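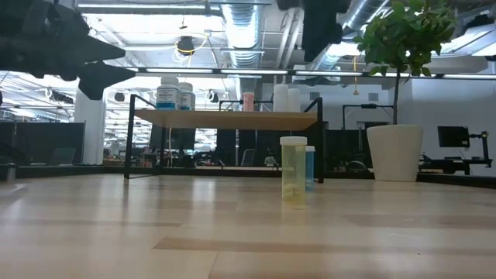
Pill bottle corner, mid-afternoon. The plant outranks me.

1/ I write the bench rules for a two-arm robot cell that handles pill bottles. It's about as glamorous as it sounds. People keep asking what's in the rules, by which I mean one person asked, in February, and I've been waiting for a second ever since. Thread.

2/ Background for anyone new: we're at Branau, the rules document is called Flarnness (don't ask, there was a vote), and it began life as one page. It is now long enough to have its own table of contents and a section on how to amend the table of contents.

3/ Rule one is that everything in the cell is empty or dummy-filled. No real medication. Not your antihistamines, not the vitamins from your bag, not "just the one bottle for realism." We tell new people this on day one and then again on day two, when they've brought in the vitamins from their bag.

4/ Rule two, every bottle has an entry in the register before it goes on the table. Cap colour, body colour, height, where it lives overnight. We're up to 300 entries. Yes, a register of empty bottles. My parents believe I work in robotics.

5/ Someone will say "surely the white ones are interchangeable." The white ones are the entire reason the register exists. Two plain white bottles, a few millimetres apart in height, and you can lose an afternoon arguing over which one the log meant.

6/ Rule three is about where you stand. If the arms are live, you're outside the line. The line is on the floor. It doesn't move when you're in a hurry. I've had grown adults explain to me that they were only leaning.

7/ Leaning is covered. Leaning has its own clause now. So does "reaching with a ruler", and if you think that one's hypothetical you have never met an engineer with a ruler.

8/ The proper safety standards are written in the voice of a lighthouse. I read them, I respect them, and we follow the ones that apply to us. But they won't tell you what to do when a cap rolls under a cable bundle at ten to five and everybody wants to go home. That's the bit a local rule is for.

9/ (Answer: stop, release, power state confirmed out loud by whoever's at the station, then fetch the cap. "Out loud" took three meetings.)

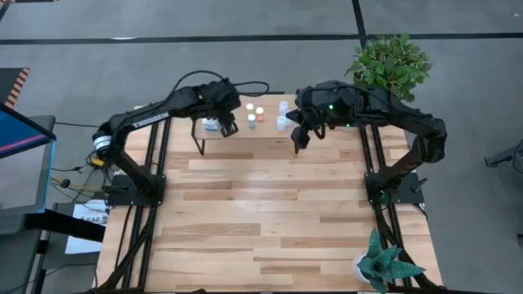
10/ Which brings me to clamps. You check both base plates by hand at the start of every session. By hand meaning your actual hand on the actual lever. Looking at it from your chair with a coffee and a feeling of general confidence gets recorded as "not checked".

11/ Then cables. Cables follow the rails. If yours has taken the scenic route, you tidy it before the first run and you write down that you did. I'm aware that our cabling as a whole resembles a dropped lasagne. The rule covers the work area. I have limited political capital and I'm spending it on the work area.

12/ Green light etiquette. A green light tells you what the arm's status is. It says nothing about what the arm is planning, and it's not an invitation. We had a version of this rule with the word "invitation" in bold. Legal asked us to take the bold off, and I still don't know why.

13/ Plants. Plants are allowed on the table, at the edges, provided they're in the layout sheet and the reach limits know about them. I lost this argument. I was on the no-plants side for most of a year and was outvoted by people who'd never once had to write "foliage" in a hazard register.

14/ There is now a section called Foliage. It's well written, if I may say so.

15/ The naming rule gets the most complaints. A log entry has to say what happened in words a stranger could use. "Weird grab" isn't an entry, and neither is "did the thing again". We went back through 1,145 old entries to see how bad it was, and I'd like it noted that "lol" appeared as a complete incident description.

16/ It appeared more than once. I know the handwriting style of every person on this team, even typed.

17/ Next, the two-finger clause. It says you don't call a grasp until the fingers have closed, the object has been lifted and it's been held for the full count. Being near a bottle isn't a grasp. Having one finger very close and the other one thinking about it isn't a grasp either. 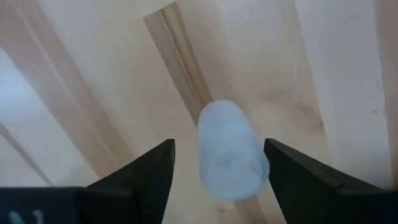
18/ I'm fussy about this because success rates are built out of those calls, and a generous afternoon can put a lovely shiny number on a slide. Then somebody at Clanmont reads the slide and orders around it, and guess whose phone rings.

19/ Our neighbours at Tavares use a five-page grasp definition with diagrams. Ours is four sentences. They've asked for our four sentences. We've asked for their diagrams. Both requests have been with managers for some 200 years.

20/ Things I tried to make rules and couldn't: no eating at the station, no renaming bottles after reality TV contestants, no starting a run while saying "watch this."

21/ The last one passed as guidance. Guidance is where rules go to retire by the sea.

22/ Anyway, the new revision goes out tonight. If you're on the team, the change is in the clamp section, page six, and there's a tick box. Please tick it after you've done the check. I can tell.

23/ Second person has now asked what's in the rules. It was about the plants.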